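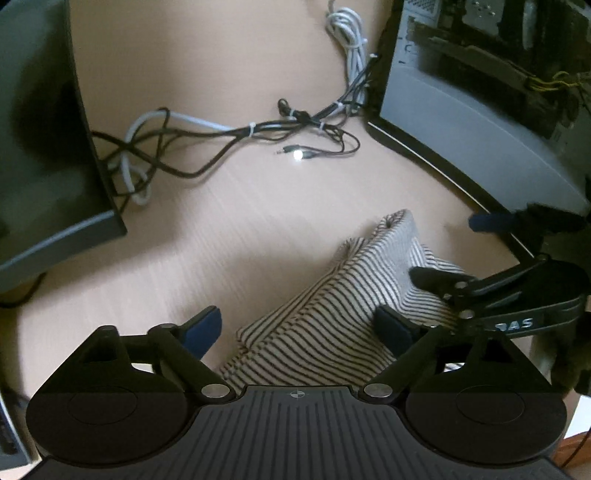

Fig. 1. Two hand-held grippers and a striped cloth, seen from the camera on one of the grippers.

Handout 4: Gathering demonstrations by hand

These notes go with the fourth session of the Gomalard module. I've typed them up from what I said at the board, plus a few things I forgot to say, so the order is a bit loose. Bring them to the practical, please, and scribble on them.

Where we'd got to

Last time we trained a small policy on the Sano set and watched it do quite well on mugs and then fall to bits when the mug was moved to the other side of the table. Several of you asked whether a bigger network would fix it. It might help a little, but the examples nearly all had the mug in the same patch of table, and a network can't learn much about places it has never been shown. So this week we leave the network alone and look at where the examples come from.

What counts as one example

For us an example (I'll also say "demonstration" or "episode", sorry, I swap between them without noticing) is one go at one task, from the moment you press record to the moment you stop. It holds the camera video from each gripper, the path each gripper took through space, and how far open the fingers were at every step. That's the lot. There's no label saying "now grasp" or "now fold". The learner gets pictures in and has to come up with movements out, and everything it knows about folding has to be sitting somewhere in those recordings.

Look at Fig. 1 again with that in mind. The blue fingertips are in view, and so is the cloth between them, and that's the view the policy will get when it has to decide what to do next. If your fingertips aren't visible at the moment of the grasp, the learner is guessing, and so would you be!

Two hands

Cloth is the reason we bother with a pair. You can push a block about with one gripper quite happily, but try folding a tea towel one-handed and you'll soon be using your elbow. One hand pins or steadies, the other carries. Notice that the second gripper comes into the first one's view on the right, over the cloth. I like that very much. It means each camera can often tell you something about what the other hand is up to, and we don't have to rely only on the tracked positions, which do drift.

It does bring a snag, though. A hand that comes across the view can cover the very corner you're about to pick up. When you practise, try coming in from the side and a bit high, and slow down as you get close.

Messy desks and tidy desks

We'll be working on ordinary desks, with cables and a computer with its side off and whatever else happens to live there. Please don't clear everything away before each episode. If every recording has a bare desk behind it, the policy may well learn that a bare desk is part of the job, and then a stray lead will throw it. Look at the stretch of desk behind the cloth in the figure: black cords, grey and white ones, an audio plug lying in the middle of them. A thin black cord and a thin black stripe aren't so very different to a small network looking at a small picture, and I'd much sooner it met that problem in training.

There's a limit. If a cable is under the cloth and comes up with it, throw the episode away. Same if you snag something and have to stop and untangle.

How to do a run in the practical

Work in pairs, one on the grippers and one on the laptop. Swap after every 20 episodes, before your wrists start to complain. Tired people make lazy grasps and the learner will copy those as faithfully as the good ones.

Start each episode with both grippers open and well clear of the cloth. Press record, wait a breath, then go. Do the fold at the speed you'd use if you were slightly bored – hurrying blurs the video, and creeping along gives you hundreds of nearly identical pictures. When you've let go, lift both hands away and hold still before stopping. Don't skip that last bit. Without it the policy never learns that it's allowed to finish, and you get a robot that fusses at a folded cloth for ever.

Between episodes, drop the cloth afresh. Really drop it, don't lay it out. Turn it, crumple it, leave it half folded some of the time. Move it towards you, then away. I know this feels untidy.

If you miss a grasp and recover straight away, keep it. Recoveries are worth having, and we never have enough of them. If you miss and then stand there laughing, bin it.

How many?

Everyone asks. The Hamada set we used in April had 599 episodes in it, and after I'd gone through and thrown out the duds and the near copies it trained just as well on far fewer. I'm asking each pair for 200, which sounds like a lot and goes quickly once you've found a rhythm. What I care about more is the spread. I'd take a smaller set with cloths in all sorts of places over a big one where the cloth hardly moves.

Keep notes as you go. The Zemetti recorder gives every episode a number but it won't know that you changed cloths halfway, or that somebody switched a lamp on. A line in a text file is plenty.

Things to think about before next time

Suppose your policy always reaches for the corner nearest the right hand. How would you find out from the recordings whether you taught it that?

What would you change if the striped cloth were swapped for a plain white one on a pale desk?

Which parts of an episode could you cut without hurting the learner, and which would you be frightened to touch?

Upload your episodes and your notes file to the module page by 19th August. If the upload stalls, split the folder in two and try again, it doesn't like big ones.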